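Robot Handling, week two: the Murkesum fault
Notes from the session of 11 January 2021

Right, as promised, my notes on the Murkesum business, tidied up a bit for those of you whose sound kept dropping out.

Quick recap. Murkesum is our simulated kitchen. The job is to pick up a flat thing, move it across the tiles and put it down on the raised board. Yolanda Mahmoud's controller had been doing this happily for weeks, and then over one night it ran 2,272 attempts and logged 310 of them as successes when the object hadn't gone anywhere at all. I only noticed because I was watching replays with my lunch (a habit I do recommend!).

So what went wrong? The success check looked at two things: had the fingers been told to close, and had the arm gone up afterwards. It never asked how far apart the fingers were, or where the object had got to. If the gripper closed on thin air and the arm rose, we gave it full marks. Worse, the learner was being rewarded for it, so it got rather good at lifting nothing.

Then there was a second fault hiding behind the first - there usually is. Arlo Rosenthal found that the contact setting for thin objects had been changed to make the simulator run faster. With a big time step, a finger can be on one side of a thin sheet at one step and partly through it at the next, and the solver never gets a chance to push back. We call that tunnelling. Thick blocks never showed it, and guess what all our tests used.

What we changed:
Success now needs the object's own height to go up, and stay up for 20 steps.
Smaller time step whenever a finger is near anything thin.
Any finger overlap stops the run and saves the view from the wrist.

For February, please take 100 of the saved runs from the Zandby folder and sort them by cause. Work in pairs. If you can't tell from the wrist view, write "can't tell" and move on - I'd much prefer that to a guess. Questions to me or Yolanda.

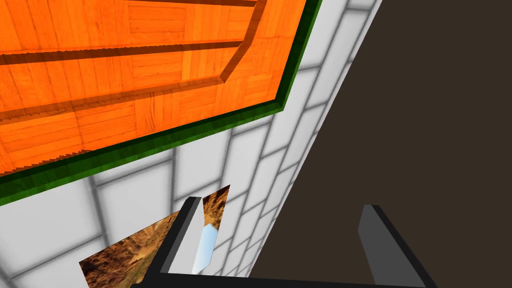
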